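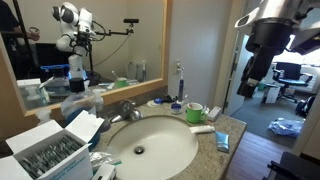 Vanity station, arm showing in the mirror.

July 26, 2026

Open day notes, quick before I forget. Doors at 10, first group from Drernness early, of course. Bathroom counter was the one people wanted, kitchen bench hardly got a look.

Ran the tidy-up task on Stiker build 300. Counter dressed as per the sheet: toothbrush on its base, green cup, tubes, pump bottles by the mirror, blue liquid in the big bottle, open white box at the left. Crumpled bag near the sink is the hard one and I'd leave it in for October. Visitors asked for it by name by the afternoon.

Things to fix:
- mirror. Arm sees itself, wrist slowed down twice when the reflection moved. Gruber people spotted it before I said anything. Try the mask again, or turn the mirror weight down in the config. Not both at once please
- cable by the toothbrush base, fingers went for it instead of the white tube. Relabel
- tubes. Light blue one at the front corner is too close to the edge for the wide grip, move it in 5 cm on the sheet
- pump bottle with the blue top, the clear one, depth is rubbish on it. Same as last time

Log stands at 1,612 picks since the Darau arm went in. Did not reset the counter, dont reset it.

Questions I couldnt answer: what does it do if the tap is running (no idea, we have never tried), can it put a lid back on, how much does it cost. Sent the last one to the front desk.

2 of the Gruber lot want to come back with their own packets for the box test. Said yes, need the sizes off them first. Theirs are taller I think.

Stop button was hard to reach with a crowd in the doorway. Move it to the office side befor the next one. Tape on the floor as well.

Gripper pads still to check, left finger feels worn.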